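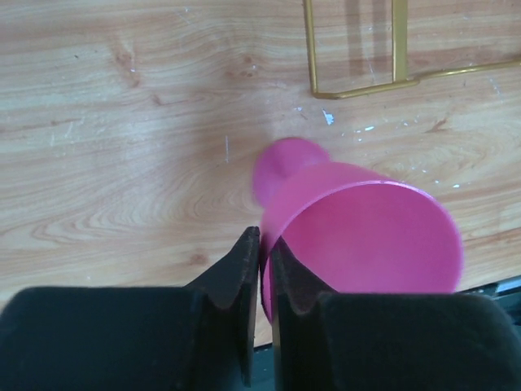
Last updated: 2024-09-09

Party Rental Shelf Check: Plastic Drinkware and Tables

I do this one before every pickup at the Callitz storeroom, and my comments are the bits after the dashes. Gladys Escobar wrote the first version, and I've been scribbling on it ever since (sorry, Gladys!).

Cups and goblets

1. Run a thumb along each rim. OK - one nick on a tumbler, tossed it.
2. Stand every goblet on a flat table and give it a nudge. Two wobblers, both set aside for the kids' craft box.
3. Look inside the bowls for lipstick and juice rings. OK - much better than March, when I rewashed a whole crate at ten at night.
4. Twist the stem gently where it meets the bowl. Any give at all and it goes in the reject bin. All fine this time. I'm fussy on stems, the foot and the bowl should feel like one piece.
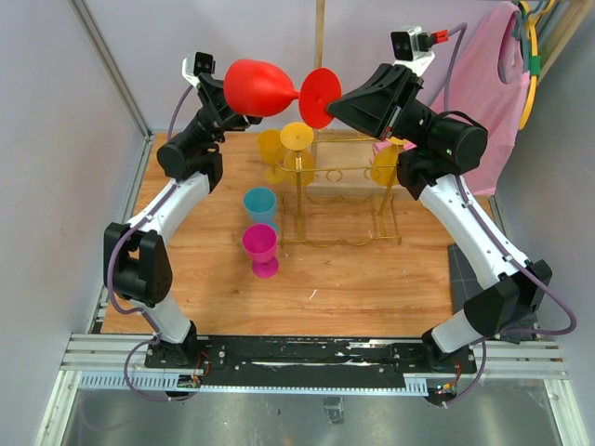 Tables and linens

5. Open and lock all the legs. Table 17 still sticks! I've told Isamu Kudo, and he's bringing spray.
6. Wipe the tops and feel for splinters or lifted edges. OK.
7. Unfold one cloth from each stack. The Arora wedding set has a wax spot, so please don't send it out yet.

Paperwork

8. Match the tag to the order sheet. Order 1216 had the wrong tag, fixed in pen. Brittany Lemieux needs to reprint it.
9. Sign and leave the sheet on the clipboard by the door. Signed, C. Charbonneau.

Next check is before the Lamrani anniversary pickup. I still need to ask Huguette where the spare crate lids went.

Contact: Colleen Charbonneau, Callitz front desk | © 2024 Callitz | Back to top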